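Hendgate kitchen set: equipment and budget notes

README for the purchasing side of the Hendgate demonstration set. Maintained by Mieke Dekker. Last revised in August.

What this file covers

The recordings themselves are documented in the data card one folder up. This file lists what we bought, what we plan to buy and how the money is split, so that a second site can price the same setup. Anuston is the next site on the list and will work from this copy.

Scope

The set covers tabletop tasks with small kitchen appliances and food items, recorded with hand-held grippers. No robot arm is needed for recording. An arm is needed only for the playback tests, and that purchase has its own budget line at Osman.

Budget lines

Grippers: two per station, plus one spare per site. Order the spare with the first batch. Finger pads are a wear item and should be entered under consumables.

Appliances: 600 dollars per station. We buy ordinary household models from local stores. Do not spend the whole amount at the start. Hold back 80 dollars for replacements, mostly glass doors and knobs.

Props and food: 15 dollars per recording day. This covers bread, lettuce, napkins and anything else that gets thrown out at the end of the day.
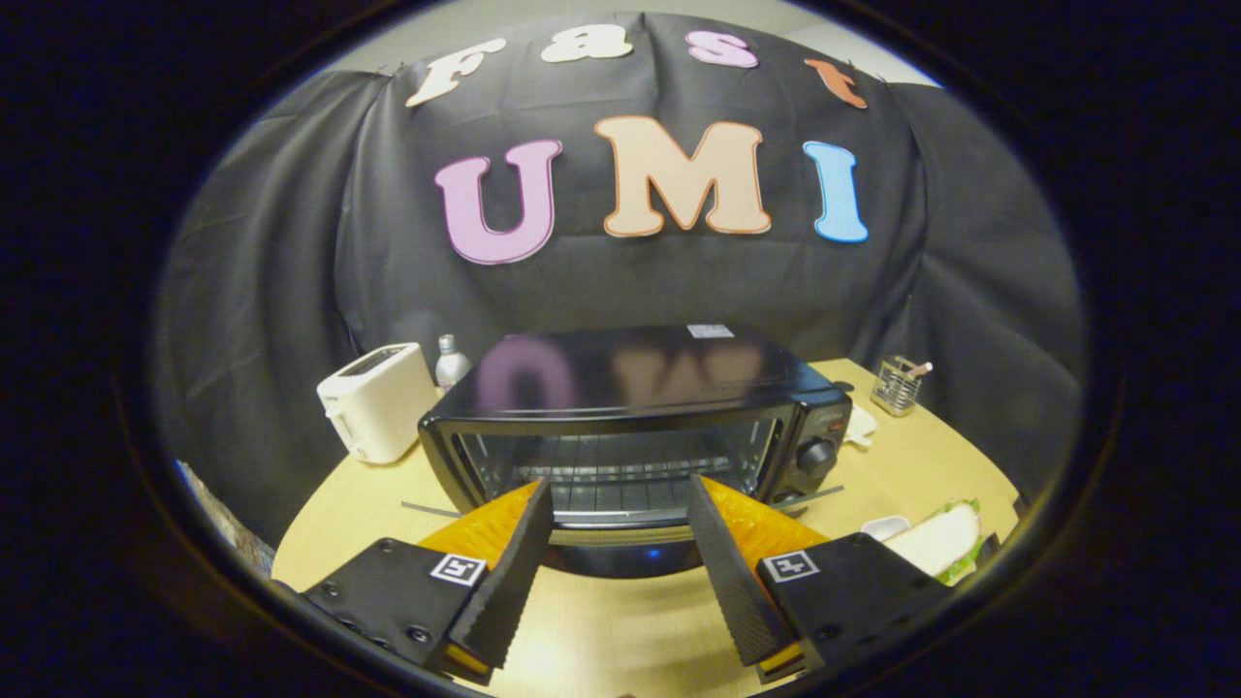 Backdrop and table: one-time cost. Any heavy, dark fabric works if it is wide enough to hang past both ends of the table. Check the table depth before ordering, as a toaster oven with its door open takes up more room than the catalog size suggests.

Storage: 16 memory cards per site. Hendgate started with fewer and lost recording time waiting for copies to finish.

Suppliers

Grippers and printed markers come from Caresell. Their quote includes the housings and screws but leaves out the cards and mounts. Ask for shipping as a separate line, or the finance form gets sent back.

Planning notes

- Place the gripper order first. Everything else can be bought the same week.
- Appliances with different door handles are worth more to the set than duplicates of one model.
- Keep receipts by station number.
- Anuston has to confirm the electrical load in its room before buying a second oven.

Open items

Osman has not yet approved the arm for playback. The price for replacement finger pads is still last year's and needs a new quote.

Changes to this file go through Mieke Dekker. Put the budget line in the subject of your message.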